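**Parking on the wall side of Jacquet Lane**

The residents' parking rules for Jacquet Lane change on 22nd September. The short version is that the wall side stays clear at all times, and cars park on the house side only, close in. The longer version follows, because the office has had a good number of calls since the first notice went up in April.

Jacquet Lane was resurfaced in the spring as part of the Skemstead streets program. The job covered the lane from the Gotlow end down to the bottom, and the contractor, Litholm, was on site for 2 weeks. The total for the lane came to $3,443 over the estimate, most of it for a drain cover that had sunk and had to be reset. The new surface is a plain one. No center line is planned, and no painted bays either. The lane is too narrow for bays that meet the current width, and painting smaller ones would have meant losing spaces that people now use every day.

That leaves parking up to drivers, with a few rules. Park on the house side. Get your wheels as near to the edge as you can. Fold in the mirror on the street side if it folds. Vans are allowed, including older high-roofed ones, as long as they fit within the permit length. Trailers are not, and neither are boats, even for one night.

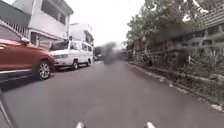 One reader wrote in to say that parking close in is fine for the driver but hard on a passenger with a bad hip, who has to get out before the car is parked and then stand in the road. She asked whether the wall side could be used for a few minutes to let people out. Another asked the same thing about groceries.

Stopping to let someone out is allowed on either side. The same goes for unloading, provided the driver stays with the vehicle and moves it if something needs to get by. What the new rules end is leaving a car by the wall for an evening, or with the flashers on while you go in for supper. If someone in your house needs more time than that, call the office and ask for a loading card. It's free and goes on the dash.

The wall side has been a sore point for years. When cars stand on both sides, the trash truck can't get through, and twice last winter it backed out and left the lower half of the lane without a pickup. The fire department also asked for one clear side when it looked over the plans. Its largest engine needs more room than two rows of parked cars will leave.

Then there are the trees. The branches that hang over the wall will be trimmed this fall to give clearance for tall vehicles. The trees themselves are staying. Several people asked about this after seeing marks on the trunks — the marks are for the pruning crew and show which limbs to take back. Cars do not need to be moved for the work, but you may want to move yours anyway if you care about sawdust on the paint. Notices will go through doors before the crew arrives.

Permits cost $80 a year per vehicle, the same as before. There are 153 on the books for Jacquet Lane and the streets that share its zone. If you already have one, it carries over and you don't need to do anything. If you have changed cars since you applied, bring in the new registration so the plate can be updated. An out-of-date plate is the most common reason for a ticket, and it's an easy one to avoid.

Garage doors and driveways stay as they are. You may not block one, including your own, if the opening is shared with a neighbor. Where it's yours alone, you can park across it with a permit showing.

A few smaller points that came up on the phone:

- Visitors can use a day pass. Each household gets a book of them with its permit.
- Work vans visiting for repairs don't need a pass before 6 p.m., but they do need to keep to the house side.
- Motorcycles may park nose-in between two cars if they don't stick out past them.
- Cones, buckets and kitchen chairs may not be used to hold a space.

Parking on the wall side will bring a written warning the first time and a ticket after that. Signs are going up at both ends of the lane. Questions can go to the parking desk at the Skemstead office, which is open mornings — bring your permit number if you have it.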